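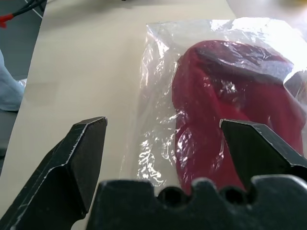
Risa Pandey
Household writer, Flandum Home
3 October 2018

I've never been sold on bicarb and vinegar. The fizz looks busy, but mix the two in equal measure and you're left with slightly salty water and a damp sink. If your drain is slow, pull the plug basket out, hook up the hair and gunk with a bit of bent wire, then run the hot tap. It's grim work and it beats any amount of foam.

Used apart, they're both worth having. Bicarb on a wet cloth will shift tea stains from a mug. Vinegar is good for the scale in a kettle: half vinegar, half water, bring it to the boil, switch off and leave it for half an hour. Rinse it 3 times or your cuppa will taste like a chip shop. Keep vinegar off marble and never let it near bleach.

Lemon halves in the dishwasher? I gave that a go in July and got pips in the filter. Clean the filter under the tap with an old toothbrush and some dish soap. Most of the smell is in there.

Then there are the gadgets. A reader swears by the Lelletti grout pen, which covers the mould in a nice bright white – until the mould comes back through. Scrub first, let it dry properly, and you may find you don't want the pen.

As for freezing your jeans to clean them, your freezer is full of peas and the jeans will still have gravy on them. Wash them inside out in cold water and hang them in the shade.

Silverfish and cloves next time. I have my doubts about that one too.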